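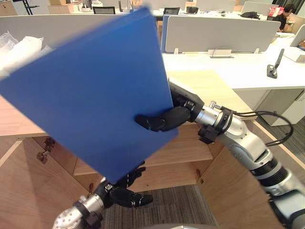

Fig. 1. Board handling at the cabinet desk, right hand gripping, left hand open below.

Home | Projects | Reports | Lab Bookings | Contact

28/05/2023
By the Destow project group

What It Costs to Keep Two Hands Working: An Equipment Plan for Destow

When we signed up for this project we thought the hard part would be the robot, and that the money would be a page at the back of the report. It ended up being most of our term, and we have to say we enjoyed it more than we expected to (some of us even like spreadsheets now!). What follows is our plan for the coming school year, written for the department and for whichever group takes over in November.

Our task is office tidying: picking up flat things, opening cabinet doors, putting items on shelves. Flat things are harder than they sound. A stiff board like the blue one in Fig. 1 has very little edge to hold, so the fingers curl over the front while the thumb presses from the side, and the second hand needs to be close by. That is why we budgeted for two full hands from the start, even though a single hand with a simple clamp on the other arm would have been a good deal cheaper.

We asked two suppliers for prices. Vonia sells its hands as a matched pair and will not split them. Dreßler sells them one at a time and also sells single fingers as spares, which matters a lot to a student group, and we went back and forth on this for longer than we would like to admit. In the end we recommend Dreßler, with one spare finger set at $634 bought in the same order so that we only pay shipping once.

Cables took us by surprise. The bundle at the wrist has to loop outward so the joint can turn, and our first draft had no money at all for replacing it. We now set aside $200 for cables and sleeves. Another $500 goes to Carnuro for the yearly service visit, and $20 buys a box of plain plastic boards and folders to practice on. We would have liked to add a second cabinet with a different kind of hinge, but it can wait until the other items are paid for.

The four lines above come to $1,354, leaving out the hands themselves, which the department buys from a separate fund. Please order the spares early. We lost a good part of the term to waiting on quotes, and a group starting in November will feel that even more than we did. The price sheets are in the shared folder, along with our emails to both suppliers.

Related reports
Choosing a Desk Height for Two-Arm Work
Destow: First Term Notes
Cabinet Doors and Hinges, a Short Study
Borrowing Equipment From the Department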